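Home Kitchen Laundry Workshop Ask Us

The Utensil Holder Problem, and Which Fixes Are Worth Your Time

By Uzma Jatoi
August 26, 2025

I have read a lot of advice about storing spoons and chopsticks, and most of it seems to come from people selling containers. Divided caddies, spinning caddies, bamboo caddies with a little chalkboard on the front. My own view is that a utensil holder is a cup with holes in it, and the arguments should be about the holes.

Still, readers keep writing in. Humaira Butt wants to know why her chopsticks smell musty when she washes them every night. Arsalan Bukhari asks whether he should be soaking his in vinegar. So I spent a couple of weeks trying the usual tips at my own sink, and most of them did very little.

Start with drainage. A holder with openings only in the bottom is fine until you set it flat on a counter, and then it sits over its own drips. Openings up the side help more than I expected. Before buying one, put a finger inside and feel whether the floor slopes or has a lip. If there is a lip, water will stay behind it whatever the box promises.

Take the wrapping off, too. All of it. People leave a bit of film on a new holder to keep it nice, and film over a drain hole makes it a jar. Labels are less urgent. The paper kind goes gray and slimy near a sink and should be peeled early; a plastic one can stay put if you don't mind looking at it. Cooking oil rubbed on with a paper towel loosened every label I tried. The special remover Shahzad Khattak swears by did the same job and smelled worse.

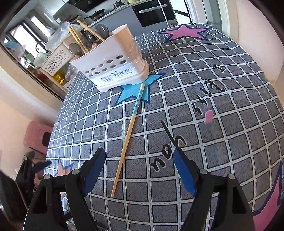 Side holes on a plastic holder, with spoons and chopsticks sharing the space.

Now, which end goes up? The standard tip says eating ends up, so they dry in the open air. I go along with that for spoons. For chopsticks I am less sure, as those are the ends everybody's hands brush past when they reach in for something else. I put mine tips up overnight and turn them over in the morning once they are dry. Nighat Paracha, who edits this page, thinks that is fussy. She is probably right, but her chopsticks are all stainless steel.

Wooden ones are where the bad advice piles up. Vinegar soaks, for instance. I left one pair in for an hour and washed another the normal way, and after a week I could not tell them apart by smell or by feel. What did make a difference was drying them with a towel before they went in the holder. It takes 10 seconds. Rubbing in mineral oil made them look better for three days.

Painted or patterned chopsticks should stay out of the dishwasher, and on this one I agree with everybody. Mine lost their pattern in patches.

As for crowding, every guide gives you a maximum number per holder, and I don't believe any of them. Lift out one spoon. If others come up with it, move some to a drawer. Nested spoon bowls are the worst offenders because water gets held between them, so face them different ways.

One last tip I was ready to laugh at: match up your chopsticks when you set the table, and leave them loose in the holder. I used to bundle pairs with rubber bands. The wood stayed damp under the band and left a dark ring on two of them – sanding took most of it off.

The holder itself needs a scrub with an old toothbrush, mainly around the inside of the base. Once a week is what they tell you. I do it when it feels slick.

More in Kitchen
Do You Need a Separate Sponge for Glasses?
Getting Creases Out of a Plastic Tablecloth
7 Uses for Baking Soda, Tested, Mostly Disappointing
Dish Racks: Wire or Plastic?
Ask Us: My Cutting Board Has Warped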